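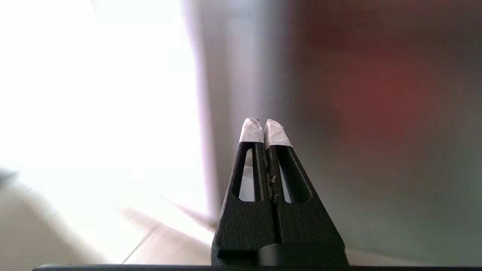
The closed gripper used in the trial, with white wrapping at its fingertips.

TRIRNMONT REPORTS MIXED RESULTS FROM HOUSEHOLD CHORES TRIAL

Trirnmont has published the findings of its first residential trial of robotic help with everyday chores. The study, carried out in August with the housing provider Drekimgate, set out to establish whether machines already on the market can do ordinary domestic work to a standard that residents would accept.

A total of 1171 attempts were recorded across 25 tasks, including wiping worktops, folding towels, sorting cutlery and opening internal doors. Each task was judged complete only when no person had stepped in to help.

Of the 25 tasks, 6 were completed reliably enough for Trirnmont to recommend further use in occupied homes. These were mostly simple jobs of picking up and putting away. Folding and all work involving keys fell well short of the required standard, and 5 tasks were withdrawn from the programme before the end of the month.

"The answer to whether a machine can keep house is, for now, no," said Harriet Halvorsen, Head of Trials at Trirnmont. "It can do certain parts of the work, slowly, and a resident would still have to do the remainder. We would ask suppliers to be plain with the public on that point."

Doors and cupboards proved the most demanding group. Handles, latches and locks differ from one building to the next, and a method that succeeded on one fitting often failed on its neighbour.

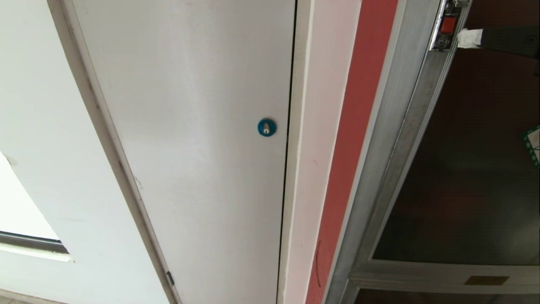 A pale door with a round teal-blue lock, beside a red stripe and an aluminium frame.

The control software was supplied by Jimix, and the scoring of results was checked independently by Baumgart. Both firms will take part in a second stage, which will concentrate on doors, drawers and laundry.

The full report is available on request from the Trirnmont press office.

ENDS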